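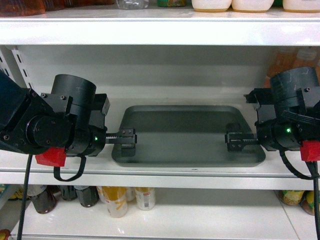

The tray years

A shop of this size gets through a lot of shelf and a surprising amount of tray. Our little grocery corner went up last September on secondhand Skestalell shelving: white uprights, slots all the way up, and a manual that consists of one drawing of a man looking pleased. We lost a Sunday to it. Some of you have written in asking how we fit it all in. (We don't. There are boxes in the hall.)

The counter and the spice wall
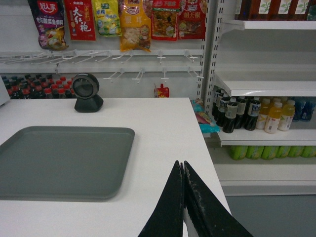
Counter space is the thing we fight over. The original plan gave us a generous stretch of white top for bagging, chatting and leaning, and then we began putting things on it. The barcode scanner has settled at the back with its round dark window facing left, and a gray tray takes up a good part of what remains. Seasoning went on the pegboard behind, where the 大红袍 and the 朝天椒 hang in the top row. Most of the hooks lower down are empty, which I have decided to call room for growth.

Pegboard hooks came in a bag of 400 from Uçar. We will be leaving them to our grandchildren.

Drinks, and the great tray debate

There are two schools of thought on trays. One says a tray is for carrying things from the back to the front. The other says it is a sort of portable shelf and may live wherever it was last put down.
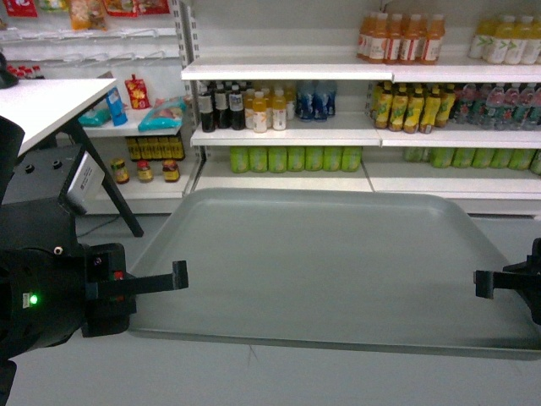 I belong to the first school and am outnumbered. We bought ours from Plivitz after the old Vindby ones warped, and the rule was one tray per job, returned to the stack by closing. The stack is currently a concept.

Juice is our best seller in warm weather and our heaviest regret at all other times. Tea is steadier. Water sells itself, then has to be carried in again.

Panels and edges

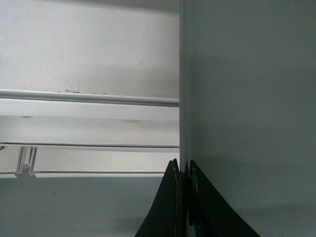 Do you need to level every shelf separately?
Level the first one properly and count slots for the rest. If the floor slopes, fix it at the feet and leave the shelves alone.

The floor slopes.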